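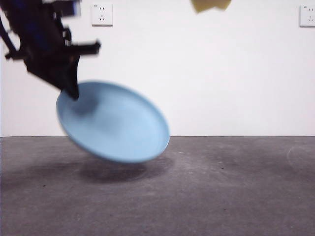
The moisturiser that wants to be your friend

Style > Beauty > Opinion
By Margit Kovács, June

My new face cream came with a letter. It was addressed to "Dear Skin" and signed by the whole team at Veres, who have never met my skin and would probably cross the street if they did. The cream cost $73 for 30 millilitres. I mention the price early so you know what sort of fool is writing.

I bought it at the Vallitby counter in Wustbridge, where I'd gone for a lipstick in the colour I have worn since I was nineteen. They don't make the colour any more. The young man at the counter said it had been "retired," as though there'd been a cake and speeches. Then he looked at my forehead for a long moment and asked what my routine was.

I said soap. He sat down.

I have nothing against people enjoying a jar of something nice before bed. My grievance is with the homework. The leaflet in the box has a morning order and an evening order, and a chart for what to do if you've used an acid the night before. I did chemistry to grade eleven and I could not follow the chart.

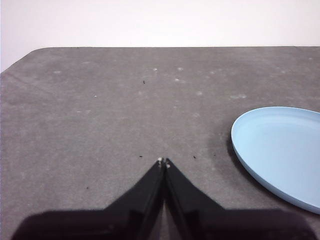
What we used to call cold cream

My aunt kept one tin on the bathroom shelf. It took off her makeup, softened her elbows and once, in an emergency, freed my head from a stair railing. The tin didn't have a philosophy. It smelled of roses and it was on sale every spring.

Now my friend Ferenc Hegedűs, a retired surveyor with a face like a well-loved saddle, owns an eye serum. He got it through the Trustley loyalty program, which gave him 590 points for it and will give him a free travel pouch at 3,490. He has done the math. He is going to need a lot more eyes. 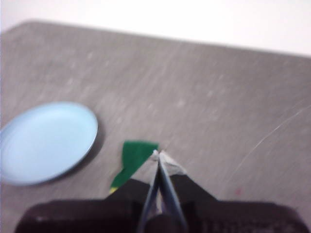 Pale blue plate on a grey tabletop.

I've used the cream for a month. My face feels pleasant and looks the same, and Veres has written twice to ask how Skin is getting on. I haven't replied. Skin is busy.

If anyone has a tube of the old lipstick at the back of a drawer, I will pay silly money for it, as established.

Contact the opinion desk | © Wustbridge Style Pages | Back to top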